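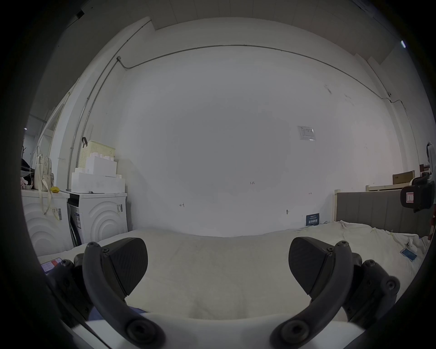

How often should the sheet on the spare bed be changed?
After every guest, and once in April even when no guest has slept there.

Many of you wrote to us after the last issue, so I want to explain how we do it at the Zavala house. We have six rooms, and in every one of them the bed becomes a table for everybody. Phones, cards, keys and small papers are left on it, and a light sheet shows every mark.

Lowri Gape, who keeps our linen, asks for three simple habits. First, clear the bed completely before you pull the sheet. Last month a room card went into the wash with the bedding and it did not survive. Second, pull the sheet from the corners and do not smooth it only in the middle — the wrinkles go to the side and stay there. Third, wash white and cream sheets apart from anything blue.

Please wash at 58 degrees, with half of the usual powder. The water in our street is soft and more powder only makes the cloth stiff. If the sheet has become thin in the center, do not repair it. Put it in the bag for Natalia Trujillo and she will cut it for cleaning cloths.

New cream sheets from Pulta arrive on Friday. They cost 88 for the full set and each room will receive one. Bring the old sheet when you come to take the new one, folded if possible. The linen room is open until six in the evening.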